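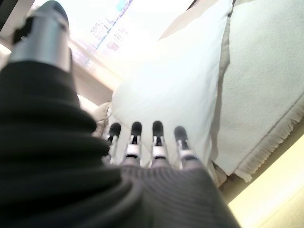
White bedding going yellow and grey -- bleach or something else?

Posted by Mỹ Đinh in Home and Laundry
Views: 3762

I have two sets of white cotton bedding and both have gone off. The pillowcases are the worst. They have yellow patches in the middle where your head goes, and the sheets have turned a sort of flat grey all over. They are not old, I bought them when I moved to Stotmont in September and they were properly white then.

I wash them every other week at 40 with the ordinary liquid, usually with towels to fill the drum. The water here is very hard. The kettle furs up in no time. I put softener in as well, the full cap.

I tried thin bleach on one pillowcase, left it in the washing-up bowl overnight, and it came out more yellow than it went in. I have not dared do the rest. The pillows themselves are also marked under the cases. They are the hollow fibre sort and the label says washable but the last time I washed a pillow it went into lumps and I had to throw it out.

So what I would like to know is whether the sheets can be saved, what to use, and how you wash a pillow without wrecking it. I have no garden, only an airer and a shared tumble dryer downstairs which takes coins. I would sooner not buy five different products.

Thanks in advance.

Vojtěch Kratochvíl
Member, Home and Laundry

You have two separate problems there, so I will take them one at a time.

The grey is most likely hard water and softener. In hard water some of the detergent gets used up dealing with the minerals, so there is less left to do any cleaning, and what does come off the cloth settles back on to it. Softener leaves a coating which holds on to that dirt. Washing with towels makes it worse if the towels are coloured, and even white ones shed fluff and stop the sheets moving about in the drum.

The yellow is sweat, skin oil, and whatever you put on your face and hair at night. Chlorine bleach is the wrong thing for that. It can react with what is in the stain and turn it a deeper yellow, and left overnight it weakens the cotton as well. Do not use it on the others.

What I would do with the sheets and cases:

First, run them through a hot wash with nothing in the drawer at all. If you see suds through the door, that is old detergent and softener coming out. Run it again until there is hardly any.

Then soak them. Fill the bath with the hottest water the care label allows, enough to cover everything, and dissolve oxygen bleach in it. That is sodium percarbonate, sold as a powdered stain remover for whites, and the shop's own brand is fine. Use the amount on the tub. Stir until the powder has gone before the bedding goes in, and wear gloves. Leave it for several hours, pushing it under now and then. The water will probably look horrible by the end.

Rinse the pillowcase you bleached very well before it goes anywhere near this. You should never mix chlorine bleach with other cleaning products, and that includes vinegar, which people are always recommending on here.

After the soak, wash at 60 with a biological powder. Powder, and not liquid, for whites. Most powders have an oxygen bleach in them already and liquids generally do not, so a lot of people change to liquid for convenience and then wonder why the whites go dull. Use the hard water dose printed on the box. No softener.

For the yellow patches, if they are still there, rub in a little washing-up liquid, leave it for half an hour and wash again. It is grease, so treat it as grease. Do not tumble dry anything until the mark has gone, as the heat will set it.

From then on wash the bedding by itself every week. Every other week is long enough for the oil to get a hold. Leave the drum loose enough that you can get your hand in above the load. With a double duvet cover do up the buttons first or the sheets will all end up inside it.

I am not going to promise they will look new. The grey should lift a good deal. The case that had the bleach on it may be past saving, and I would keep that one for dusters.

Mỹ Nông
Member, Home and Laundry

Vojtěch has covered the sheets so I will do the pillows. I wash mine twice a year.

Check the label first. Hollow fibre and most microfibre will wash. Feather and down often will, but they take an age to dry and I would not try it with a coin dryer. Memory foam does not go in the machine at all -- sponge the mark and let it air.

Look over the seams before you start. If there is a gap, sew it up, otherwise you will be picking filling out of the filter.

Put two pillows in together, standing up on opposite sides if it is a top loader, or just one each side of the drum in a front loader. One alone gets thrown about and the spin goes off balance. If two will not fit without squashing them down hard, your machine is too small and you want the big drums at a launderette. I used the one by the Shezi building when I lived in a flat and it was well worth the walk.

Small amount of detergent, less than you would think. Pillows hold on to suds. 40 is enough unless the label says 60 and you are bothered about dust mites. Then an extra rinse, and another if it still feels slippery when you squeeze a corner. Medium spin.

The lumps come from drying, mostly. The filling clumps when it is soaked and if it dries like that it stays like that. When they come out, hold each one by the ends and give it a good shake, then pull the clumps apart through the cover with your fingers. Put them in the dryer on low with a couple of clean tennis balls, or dryer balls if you have them. Stop it every half hour, take them out and pull them about again.

They will feel done well before they are. The outside dries first. Press hard in the middle with the flat of your hand and if it feels at all cold, put them back. After that I stand mine on the airer by an open window until the next day, turning them whenever I go past. A pillow that goes on the bed damp will smell within the week and you will have to start over.

If the lumps will not come out after all that, the filling has had it. Try the fold test on a dry pillow: fold it in half and let go. If it springs open it has some life left. If it just lies there folded, buy a new one.

And get pillow protectors, the zipped kind. They go between the pillow and the case and you wash them with the rest. Mine are from Fornow and nothing special. They have kept the marks off completely.

One more thing for the sheets, with you having only an airer. Do not fold them over a single rail four layers thick. Take hold of the edge, lift the whole sheet up and give it a snap to get the creases out, and then spread it over as many rails as you can, or over the top of a door with a clean towel under it.
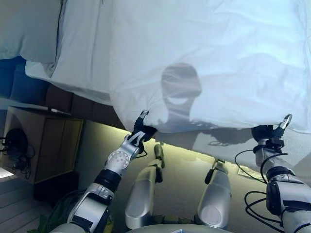 White sheet held up by its bottom edge, creases still in it.

If you smooth the hem and the sides flat with your hands while it is damp you can get away without ironing. I have not ironed a sheet in years. Fitted ones I hang by two corners and then tuck the other two inside them.

Daylight does help with whites, so if you have a window that gets the sun, put the airer there. It is slower than a garden but it does do something.

Bảo Quan
Member, Home and Laundry

Just get grey sheets. We did and have never looked back.

If you are set on white then the blue stuff works, laundry blue, a few drops in the last rinse. Florno does one in a squeezy bottle. It does not clean anything, it only makes yellow look less yellow. Dilute it first or you get spots. I got spots.

Comments

Mỹ Đinh: Thank you, this is very useful. I did two empty hot washes with the sheets like Vojtěch said and there were suds the first time with no detergent in. Did not expect that. Soaking now.

Quang Ngô: Can you do the soak in the machine if you do not have a bath?

Vojtěch Kratochvíl: Yes, if yours has a soak setting, or pause it once it has filled and dissolved the powder. Otherwise a clean plastic storage box does the job, one sheet at a time. Do not put a tight lid on it, the stuff gives off gas.

Quang Ngô: Ok thanks. Shower only here.

Mỹ Đinh: Update. Sheets are a lot better, I would say nearly there. Pillowcases still have a faint mark so I am doing the washing-up liquid and then another soak. Bleached one is no different and has gone in the duster pile. Have not done the pillows yet, need to find change for the dryer.

Mỹ Nông: Take more change than you think. It took me three goes on low for one pair.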